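Gripper bake-off, round two
February — by the Kirnlow bench desk

The Stileo fingers went back on the arm this month, after the Bandus pair spent two weeks proving that soft pads and limp wire don't get along. Same job as before: pick one harness out of a yellow tray, 100 tries, no human help and no swearing on the log sheet.

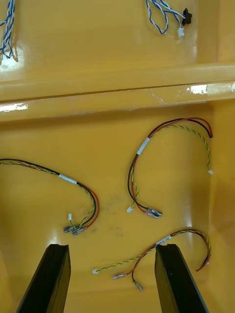 Stileo managed 60 clean picks. Another 15 came up with a neighbor attached, which the score sheet calls a "multi-pick" and the rest of us call fishing. The slim tips get under a wire nicely, but shiny yellow plastic gives the wrist camera fits, and we have a new lamp on order.

Bandus keeps its lead for now — mostly on manners. Vītola's controller gets its turn next, once it agrees to talk to the arm.

Recent items
Round one: Bandus meets the wire tray
Wrist camera or overhead camera?
Vītola controller: first look at the manual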